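Celtalent passes 1,900 kitchen runs, wants more homes

Saturday, March 2, 2019

Celtalent has now logged 1,934 short recordings of people doing kitchen jobs with hand-held grippers, the company said this week. 416 of those came in during February, its best month so far. All of it goes to train Husent, the learning system meant to run a robot arm around the house.

No arm at this stage. People hold the grippers themselves, one in each hand, and do the job the way they would at home. Sorting chopsticks is the current task - pick up, carry, drop in the basket, start over.
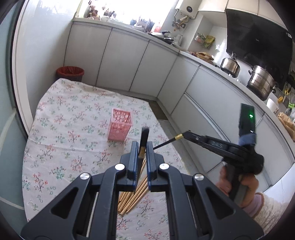
Each run is under a minute. Bad ones get kept too, marked as misses, and Keerthana Palaniappan, who leads the recording side, wants more of them. "A dropped chopstick is still useful to us," she said. "What we're short of is different kitchens. Different light, differnt counters, other people's stuff."

So far most runs come from just 3 homes. Thin objects are the hardest - Husent still mixes up one stick and two when they lie close together, according to engineer Mirsad Atanasov. Cups and lids are going better.

Next round starts in April, with 2 new tasks, folding cloths and loading a rack. Angharad Gwynne is handling sign ups for anyone willing to lend a kitchen for an afternoon. Training is given on the day and takes less then an hour.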